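Saturday at the Mekau Pigment Works

The pigment works at Mekau opens its doors once a year, on a Saturday in April, and this year we finally got tickets. Entry is free but you have to book a slot. Ours was at 10, and the line at the gate was already long when we parked at 9:30. If you come by train, the walk from Trukden station takes 25 minutes and there is no sidewalk for the last stretch. Most people seemed to know this and had come by car.

You get a visitor badge, a pair of safety glasses and a folded map. Closed shoes are required. One family in our group had to go back to the parking lot for sneakers, and the tour left without them. They caught up at the second stop.

The grinding hall

The tour starts in the oldest building, a long brick hall with a sawtooth roof. It was built for a flour mill, and the first pigment made here was a red iron oxide sold under the name Vörös. It is still made, and it still goes mostly into floor paint and roof tiles. The red gets into everything. The stair treads are red, the window sills are red, and the guide's boots were red up to the ankle.

There are 42 mills in the hall and nine were running. Even with nine you have to stand close to hear anything. The guide used a small speaker clipped to her belt, which helped if you were in the front half of the group. I was not, so I missed most of the part about particle size.

The kiln

The kiln was the best part for me. It is a slow-turning steel tube, 60 feet long, set at a slight angle so the powder works its way down to the low end. The temperature on the control room display was 1,256 degrees Fahrenheit. You watch from behind a window, and you can feel the heat through the glass. Yellow goes in and red comes out, and how red depends on how hot it was and for how long.

Someone asked what happens when a batch comes out wrong. It gets blended into a cheaper grade – dark brown, mainly, for garden pavers.

Shade matching

After the kiln we were taken across the yard to the newer building, where Grandero, the company that owns the works now, does its shade matching. This is quiet work in plain rooms with the blinds down. Customers send in a chip of whatever they want matched, and the staff mix small samples until the two look the same under three different lamps. The shade book has 555 entries. We were each given a set of gray cards to put in order from light to dark. I got two of them the wrong way around. 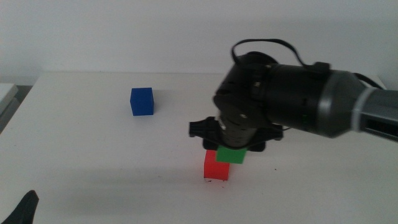 Food, shop and getting out

Lunch was in the canteen. There was bean soup, sausage or a cheese roll, all cheap, cash only. Go before noon if you can. By 12:15 there were no seats left and people were eating on the loading dock.

The shop is a table by the exit. It sells small jars of powder, a poster of the shade book and chalk in six colors. We bought one jar of the Vörös and a poster. The lid on the jar is not tight – put it in a bag before you put it in the car.

The whole visit took three hours with lunch. There are stairs in the grinding hall and no elevator, but the kiln and the newer building are all on one level. Bookings for next year open in January on the works' own page, and the morning slots go first.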